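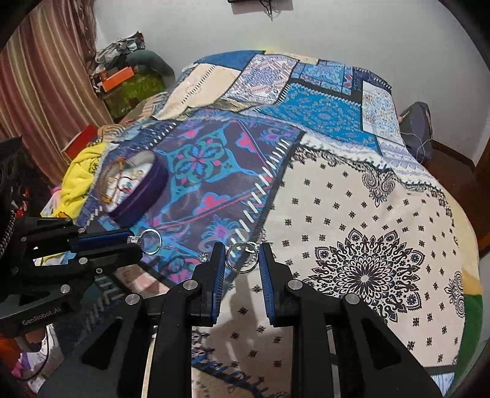
February, second session at the Brulano apartment

Started a little after nine, once Khanyisile had the clocks on the two grippers agreeing with each other again (they had drifted overnight, same as last time, and the fix was the same too: restart the left one first, wait for the tone, then the right). I want to write this up properly while it is fresh, as Anderson takes over the small-objects set from me next and I remember how lost I was with the notes I inherited.

The task for the whole morning was jewelry tidying. Rings, a stud, one small clear stone, and the round purple box with the chains in it, all on the bed on top of the patchwork blanket. The instruction text we settled on is "put the loose jewelry into the box," and please leave it at that, Anderson, even when you are tempted to write something nicer. Dalva had three wordings going in January and it took her a good while to merge them afterward.

We kept 33 episodes and threw out 14. Most of the rejects were my own fault and nearly all of them happened in the first hour. I was coming down on the rings too flat, so the pads pushed the ring into the blanket instead of getting on either side of it. What worked much better was tipping the wrist a little, touching down with the fingers barely open, and closing slowly until I could feel the band stop. Then a short lift, hold for a breath, and only then travel over to the box. Dalva likes that hold because it gives her a clean place to cut, and I have come to like it too - it stops me from rushing.

The blanket is a wonderful surface for this, by the way, and I'd like to keep using it. Every panel is different, so the same ring on the dark purple and on the cream with the black mandala makes two quite different problems for the model. I moved the starting spots between panels every few episodes and wrote the panel down in the sheet. Light patches also pick up the gripper's shadow, so I'd want plenty of those in the mix.

The stud and the stone are still hard. I got the stone cleanly only 2 times and I don't trust either as a good demonstration, they were slow and wandering. Munther thinks we should give tiny items their own label and not mix them with the rings until we have more. I agree with him, though it means another column in the sheet.

The chains stay in the box. I tried drawing one out before lunch, just out of curiosity, and the whole tangle wanted to come along with it. Not for this set.

For next time:
- wipe the blue pads before starting
- ask Khanyisile about the clock drift, whether Surnura has a newer firmware
- left gripper mostly sat idle today, do a block where it steadies the box
- Dirceu wants the rejects kept in their own folder, so don't delete them

Upload to Indton was still running when I left.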